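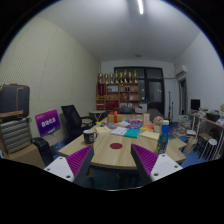

2020-01-06

We have news on the church roof at Kerville! The appeal has reached 2,696 dollars, and that's before the gift from our friends at Cosham Chapel gets counted (they've promised 1,000 more, bless them). I'm still grinning. The Hirose hall will stay open for Sunday school while the work goes on, but the side door will be locked for 12 days in March, so please come in through the front.
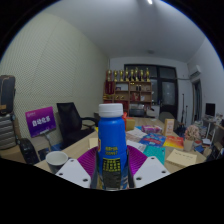
Will the morning service move during the repairs?

It stays in the main church at the usual time, and only the evening prayer group shifts over to the Hirose hall.
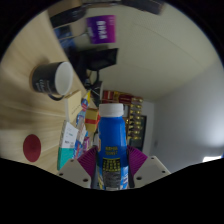 Vimard, the roofing firm, wants the balcony cleared before they start, and I could use three people with strong arms to help me shift the old hymn books. Wear something you don't mind getting dusty, and bring a drink with you, a bottle with a screw cap if you can, as I don't want spills on those pages. Sign the sheet by the font if you can make it.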